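Daltside Shared Workshop
Project notebook: Cala table cell
Entry for Mon 8 January

Purpose of this entry: to record the state of the simulation before any further work is done on the physical table. The decisions noted below apply to all members using the Cala bench and remain in force until a later entry changes them.

1. Status

The holiday closure is over and the workstation is back in service. The Arango scene files were copied to the shared drive and opened without errors on the first attempt. The previous copy has been kept in the folder marked "old" and should be left there until the end of January.

The cell model now contains the arm, the table with its pale top, the chair on the left, the potted plant at the far end and the three objects for the pick routine: the white cup, the small dark blue ball and the flat brown piece. Members who have local copies from December are asked to delete them. The table height in those copies is wrong by 18 mm, and the error was carried into every grasp pose saved from them.

2. Grasp on the cup

The approach is from directly above, with the fingers closing on the cup and the hand lifting a short distance before the next command. The ball and the flat brown piece remain to the right of the cup, close enough that a careless approach angle will disturb one of them. This spacing is intentional and should be preserved when the scene is edited.

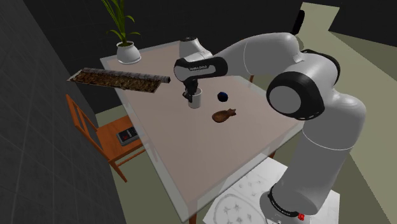 One reply, entered in the margin of the draft, asks whether a straight vertical approach is worth keeping at all, given that the physical bench has a shelf over it and the arm will have to come in at an angle on the day it is installed. It would be better, the reply continues, to learn the bad angle now than to tune the good one for another month.

The point is accepted in part. The shelf will be taken down before installation and put back higher if the clearance allows. Until that measurement has been made, the vertical approach stays as the reference case, and an angled approach will be added as a second case under its own name. Results from the two are not to be mixed in one log.

3. Runs completed

The batch begun before the closure was resumed and finished this morning. It consists of 489 runs with the cup as the target. Of these, 127 were stopped by the contact check, most of them during the lift. The logs do not yet show whether the cup slipped or the check was set too tight. Finger friction in the model is still the default value, and no member has measured the pads that came with the Skovard order.

The following settings were used and should be repeated for any comparison:

Finger closing speed: low
Lift: straight up, no wrist rotation
Random seed: 2965
Plant and left chair: fixed
Ball: free to roll
Flat brown piece: free to slide

A note on the last two. With both objects free, a touch by the fingers can be found in the log afterward as a change in position. With both fixed, the contact check trips and the run ends, and less is learned from it. The earlier instruction to fix all objects is withdrawn.

4. Viewpoints

Two viewpoints are saved with the scene, and both look down over the table toward the far end. The steeper one is suited to judging the position of the objects against each other. The lower one gives a fairer idea of how far the cup is from the tabletop – a matter on which members have disagreed more than once. Screen captures placed in this notebook should be taken from one of these two so that entries can be compared.
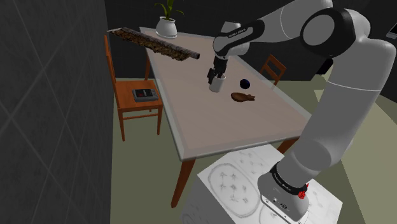

Height above the tabletop is to be read from the log in any case. The value recorded is the distance from the underside of the cup to the top surface, and the thickness of the top has already been allowed for. Members adding new objects must set the origin at the underside of the object, as was done for the cup. The ball still has its origin at the center, and its height readings should be corrected by hand until the file is changed.

5. Physical table

No cutting is to be done this week. The drawing for the top is approved, but the position of the arm base depends on the reach figures from the angled case. The two clamps borrowed from the wood bench have been returned. The power strip for the cell is on order – the old one failed inspection and has been removed from the room.

6. Open items

Measure the finger pads and enter a friction value in the Arango file.
Repeat the full batch with the same seed after that change.
Write the angled approach and save it separately.
Move the origin of the ball to its underside.
Measure the clearance above the bench with the shelf removed.

The workstation is reserved for the repeat batch overnight and should be left switched on.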